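Why Do We Sleep Under Blankets?

A page for curious children from the Prullow Household Museum

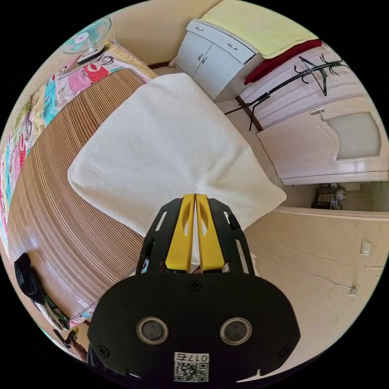
Think about your own bed for a moment. There is probably something soft to lie on, something to pull up to your chin, and perhaps a favourite thing with animals on it that you would not swap for anything in the world. People have been adding and taking away layers like these for a very long time, and each layer has its own job to do.

Let's begin with the blanket. You might suppose that a blanket is warm all by itself, but if you left one folded on a bed in a chilly room all day, it would be just as chilly as the room. The warmth comes from you! Your body makes heat all the time, even when you are fast asleep and dreaming about biscuits, and the blanket simply stops that heat from wandering off. Tiny pockets of air are trapped between the threads, and still air is very good at keeping heat in. A ribbed blanket, like the folded white one on the bed, has little ridges, and air can sit in the dips between them.

A quilt usually works in the same way, only more so. Most quilts are made like a sandwich, with a top, a bottom and a fluffy filling in between, and stitches to stop the filling from sliding down to your toes. The top can be as jolly as you please — cartoon monkeys, for instance, with patches of pink, red and turquoise.

Now, what about a woven mat? In places where summer nights are hot and sticky, many families spread one over the bed. The thin strips don't hug you as a fluffy sheet does, so they feel cool and smooth against your skin. A small fan helps too, by moving the air along so that it carries some of your heat away with it.

Something to try at home: put one hand under a folded blanket and leave the other on top. Wait while you count slowly to 300, and then touch your cheeks with both hands. Which one feels warmer?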